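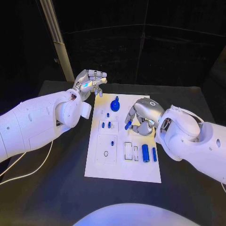 ## Hand swap, week two (a thread)

**1/** Right then, peg board day! Two different hands on the same pair of arms. White one with the grey knuckles on the left, which is the Westedow, and the silvery one on the right is the Luvetier. I've been promising this comparison since August, sorry.

**2/** Same arms, same controller, same blue pegs. The only thing I let myself change is the hand (and the grip force, after a long argument with Sawsan Mansour, who was right).

**3/** The Luvetier is lovely on the little pegs. Thumb and index finger, nice and steady. What it doesn't like is being told to hurry. Past 17 mm a second the peg starts to tilt in its grip and then you're poking at the board like someone trying to find a keyhole in the dark.

**4/** The Westedow is much happier on the fat cylinder. Big soft pinch, very forgiving if your pose is a bit off. Small pegs though... 6 drops before lunch. I've got a bruised knee from fishing them out from under the table.

**5/** Controller moan: the Zerkinance box threw error 1203 again, twice, both times on a wrist move. The manual says "see supplier". Cheers for that. If anyone's had this one and fixed it, please shout!

**6/** Plan is 200 picks per hand, then swap them left to right and do the lot again, in case it's the arm I'm measuring and I've been blaming the fingers all along.

**7/** Someone asked about the Hakim fingertips. Yes, they've been ordered, no, they haven't turned up. Will add them to the bottom of this when they do.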